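Ticket: Clarification requested on grasp approach rule for open containers
Project: Ralgate handling cell
Opened by: Prasanna Matubbar, Cell Operations
Assigned to: Mererid Kemeys, Handling Standards
Priority: Normal
Status: Closed, with rule text amended
Date of closure: February 2024

Summary of request

Operators in the Ralgate cell have asked for a ruling on section 2 of the Dunbar Handling Practice, which governs how a two-jaw gripper may approach an open container. The section states that a container shall be "gripped at the wall." It does not say whether the jaws should be placed on either side of the whole body or on either side of a single wall, with one finger inside the mouth. Shifts have interpreted the wording differently. The reporter requests a single reading that can be applied to all recorded and supervised work.

Environment

Cell: Ralgate, bench station
Gripper: parallel-acting, two fingers, flat pads
Control: supervised, with an operator at the console
Governing document: Dunbar Handling Practice, October issue
Record system: Skiltora

Entry 1, Prasanna Matubbar

A review of the Skiltora record covered 1,491 attempts on open containers. The review was started after two operators entered the same type of attempt under different codes. One entered it as a correct wall grasp. The other entered it as an approach fault, on the grounds that a finger had entered the container.

Of the attempts reviewed, 900 were made across the body and 400 across a single wall. The remainder could not be assigned to either group from the notes entered at the time. The notes field is optional in the present form and was often left blank.

No damage to the gripper has been reported. The concern is with the consistency of the record and with the instruction given to new operators, who are at present taught whichever method their trainer prefers.

Please advise which method is compliant.

Entry 2, Mererid Kemeys

The request has been accepted for review. Pending a ruling, operators should continue with the method on which they were trained. They should not recode earlier attempts. Any change to past entries must be made by Handling Standards so that the original code is kept.

The following information is requested from the cell:

The gripper opening set at the start of each type of approach.
Whether the force limit is the same for both methods.
Whether the operator is required to confirm the position of both fingers before closing.
How attached parts such as handles, straps and lids are treated in the local work instruction.

Entry 3, Prasanna Matubbar

Responses are as follows.

The opening is set by the operator and is not recorded. The force limit is the same for both methods. It was chosen for grasping across the body of a rigid item and has not been assessed for thin or lined walls. There is no confirmation step. Operators look at the wrist view and close when satisfied.

The local work instruction does not mention handles or straps. One trainer advises keeping clear of them, but this advice is not written down. There have been entries in which a strap was caught between the finger and the outside of the container. These were coded as "other."

Entry 4, Mererid Kemeys

Thank you. The responses show that the difficulty lies partly in the wording of section 2 and partly in missing steps in the local instruction. Both will be addressed under this ticket.

The author of the section was consulted. The term "wall" was carried over from an earlier Mollier procedure written for closed drums, where no finger could enter the item. It was never reviewed for open containers. The reading applied by the second operator is therefore understandable, although it is not supported by the text. Section 2 contains no prohibition on placing a finger inside an empty container.

Ruling

Both methods are compliant when the container is empty. They are to be treated as separate methods and coded separately. A container with contents shall be gripped across the body only, unless the task sheet states otherwise.

Entry 5, Mererid Kemeys

The wrist view below has been added to the reference page for the single-wall method. It shows the stage at which the new confirmation step applies: one finger is within the mouth and the other remains clear of the container. Operators should note the strap on the same side as the inserted finger. A strap or handle in this position must be checked before any closing command is given.

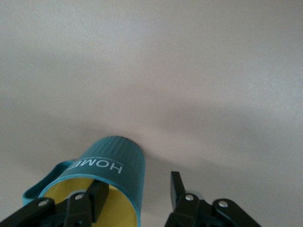 Reference view, single-wall method: left finger inside the rim, right finger clear of the container.

Amended text of section 2

2.1 The operator shall select the body method or the single-wall method before the approach begins and shall enter the selection in the record.

2.2 For the single-wall method, the operator shall confirm that one finger is inside the mouth and one is outside, with the wall to be gripped between them. If the wall is not between the fingers, the operator shall withdraw and realign.

2.3 Contact by one finger alone is not a grasp and shall not be coded as one.

2.4 Straps, handles and loops shall be clear of the closing path. Where a strap is to be gripped on purpose, the task sheet shall say so.

2.5 The single-wall method shall use a force limit assessed for that container. Until an assessment has been completed, the method shall be used under direct supervision.

2.6 Printed text on a container shall not be used to decide which way up it is. The operator shall identify the rim and the closed end.

Entry 6, Prasanna Matubbar

The amended text has been received and issued to all shifts. The Skiltora form now carries separate codes for the two methods and a required field for method selection. The "other" code remains available but can no longer be saved without a note.

One question was raised during the briefing. An operator asked whether a brief touch on the inside of the rim during alignment must be reported as a fault.

Entry 7, Mererid Kemeys

It need not be reported as a fault if the container does not move and the force limit is not reached. If the container moves, the attempt may continue, but the movement shall be noted. The same answer has been added to the guidance notes under 2.3.

Closure

Handling Standards has reviewed the cell's updated work instruction and found it consistent with the amended section. Earlier entries keep their original codes and have been marked as made under the October issue. The force assessment required by 2.5 is being tracked under a separate ticket assigned to Cell Operations. Requests to reopen this ticket should be addressed to Mererid Kemeys.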